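Why does cloth have wrinkles, and why do stripes help us see them?

Take a handkerchief out of a drawer and drop it on the table. Does it lie flat like a sheet of paper? Probably it does not. A corner stands up, one side makes a small wave, and perhaps there is a fold in the middle. Paper and cloth are both thin, but they behave very differently. In this lesson we will find out why. 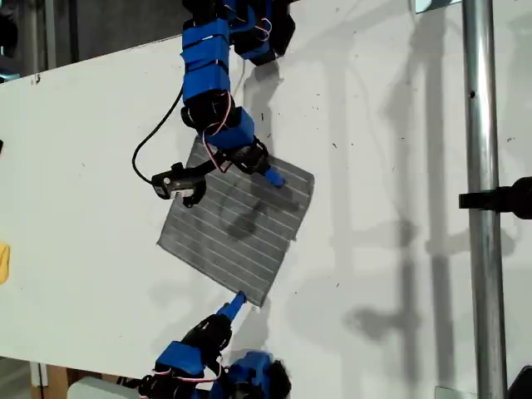

Gokside, 5 Jan 2022

A gray cloth with thin white lines is a good cloth for learning. The lines were printed straight and with the same space between them. When the cloth is flat, the lines stay straight. When a corner lifts a little, the lines near that corner seem to bend. So the lines work like a map. They tell your eyes where the cloth goes up and where it goes down, even if the fold is very small.

On a plain gray cloth you must look for shadows to find the same fold. This is harder, especially in the evening when the lamp is weak.

What is inside a cloth?

Many cloths are woven. This means that threads go in two directions, over and under each other, like the strips in a basket. The threads are not glued. Each one can slide a little bit beside its neighbor. This is the reason why cloth can bend around your knee, and paper cannot do it without a crease.

My grandmother had a small loom in the village of Meltach, and she let me count the threads for her. One of her kitchen towels had 864 threads from side to side. I was six years old and I needed the whole afternoon, and I made mistakes and had to begin again.

Pulling in three directions

Find an old cotton handkerchief and ask if you may use it. Hold two opposite sides and pull gently. The cloth hardly gets longer, because you are pulling along the threads. Now turn it and pull the other two sides. It is almost the same.

Then hold two opposite corners and pull again. Now the cloth becomes longer and also narrower! You are pulling across the threads, and the little squares between them change into diamonds. People who sew call this direction the bias. A skirt cut on the bias hangs very softly.

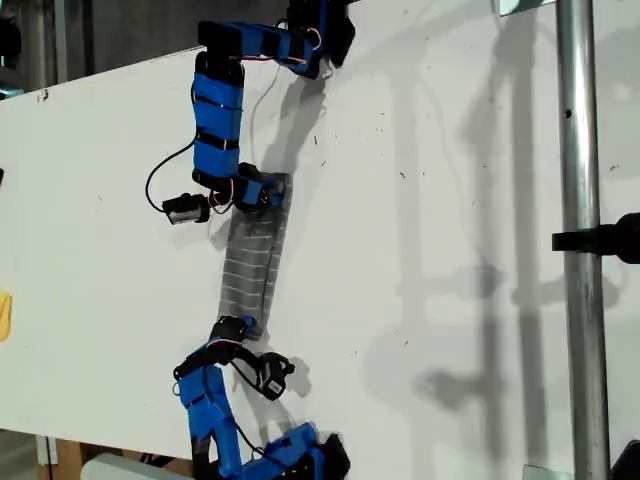 Reading time: 2 minutes

A long strip of cloth can be held at both ends, and it may still have small creases in it. Look at the stripes on a strip like this one. Where there is a crease, you can often see a little step in a stripe. If you pull a strip at home, do it slowly and watch the creases. Some of them go away and some of them stay. The ones that stay were pressed into the threads, and they usually need water or a warm iron (ask an adult for the iron).

Words to remember

Thread: a long, thin piece of cotton, wool or other fiber.
Woven: made from threads that cross over and under.
Crease: a line that stays after folding.
Bias: the slanted direction across the threads.

Text by Doina Kos for the Radari children's pages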